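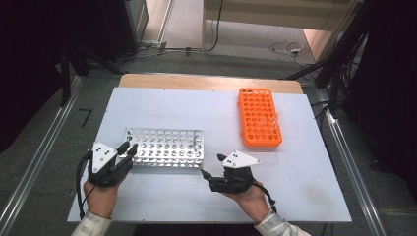

Racks sorted and shelved as Flasbridge teaching lab prepares to reopen

Oct 26, 2025

Test tube racks that had been spread between three cupboards, a corridor and at least one office have been brought together in one place at the Flasbridge teaching laboratory, which reopens to evening classes next month.

The sorting has been led by Radwa Lahlou, the laboratory's senior technician, with help from Younes Younis and Radwa Badawi. They began with the racks because every class uses them and they were the item most often reported missing.

"People would set up a practical for a full group and find they were two racks short," said Ms Lahlou. "Then the racks would turn up a week later behind the balance. We had plenty. They were just never where the list said."

The count came to 74 racks fit for use. Another 15 were set aside with cracked corners, bent feet or holes too worn to hold a tube upright. The plastic ones among these will be recycled if a firm can be found to take them, and the metal ones will go for scrap.

Most of the remaining racks fall into two groups. The older ones are perforated metal, with round holes across the top and more along the front, and can be put through the oven with the glassware. The newer ones are plastic with a close grid of holes, bought in small batches over several years. Orange was chosen for the plastic racks so they could be told apart at a distance from the ones belonging to the school downstairs.

The two kinds will now be stored separately. Metal racks go on the lower shelves beside the drying oven, and plastic racks on the open shelving by the door. Each shelf has a printed label giving the type and the number of racks it should hold at the end of the day.

Mr Younis, who wrote the labels, said that in the past the racks had been stacked by size.

"It looked tidy but it didn't work," he said. "Someone would take a plastic one to the oven because it was on top of the pile. We lost a few that way."

Tubes are also being checked. Clear plastic tubes are easily overlooked when left standing in a rack, and several had been put away with dried residue in the bottom. From now on a rack must be emptied completely before it goes back on the shelf. Used plastic tubes go in the bin under the sink and glass tubes in the wire basket for washing. Tubes with a chip at the rim are to be thrown away in the glass bin, however small the chip.

Classes will be asked to clear one rack at a time. The rack should be placed on the white board that covers the bench, away from the edge, and the tubes taken out row by row starting from the back. Groups sharing a bench should keep their own rack at their own end.

Ehab Badawi, who teaches the introductory chemistry course, said he would give over the last ten minutes of each session to clearing up. He had previously done much of it himself after students had left.

"I don't mind washing up, but I was locking the building at half past nine," he said. "It ought to be part of the practical. If you work in a lab anywhere, you'll be expected to leave your bench clear."

New racks have been ordered from Drasard, a supplier in Sundodell. The order is for plastic racks only and will bring the total to 100 once the remaining gap has been filled in March, when the next part of the equipment budget becomes available. Ms Lahlou said she had looked at buying more metal ones but the price had gone up and the existing stock was enough for the classes that need them.

The laboratory closed in the summer so that the sinks could be replaced and two gas taps moved. The work took longer than planned after a leaking pipe was found beneath the middle bench. Water had reached the bottom of one cupboard, and a quantity of filter paper and some cardboard boxes of stoppers had to be thrown out. The stoppers themselves were washed and kept, and are now in lidded plastic tubs next to the clamps.

Stands and clamps are next on the list, followed by thermometers. Ms Badawi has asked anyone who borrowed equipment before the closure to return it to the preparation room, with a note of the item and the date it was taken. Anything found in the corridor trays will be assumed to belong to the laboratory and will be put into stock.

A printed plan of the shelves is fixed to the inside of the store cupboard door, and a second copy is kept in the preparation room. Tutors who want extra racks for a large group should write the number on the sheet beneath the plan at least two days before the class and cross it off when the racks have been returned. Racks may not be taken out of the building without Ms Lahlou's agreement.

The shelving itself was paid for by a grant from the Farouk Fund, which supports adult education in the town. Houda Soliman, who handles applications for the fund, visited the laboratory earlier this month. She said the application had been for storage in general and that it was for the laboratory to decide how to use it.

"They asked for shelves and they've got shelves," she said. "I was pleased to see them in use already."

Around half the places on the introductory course have been taken. The course runs for ten weeks and no previous study is needed. Safety glasses are provided, but students should bring their own coat, which must have long sleeves and fasten at the front. Hair should be tied back and open shoes are not allowed.

Booking forms are available at the Flasbridge front desk. Tutors can collect the new shelf list from the preparation room on any weekday between two and five.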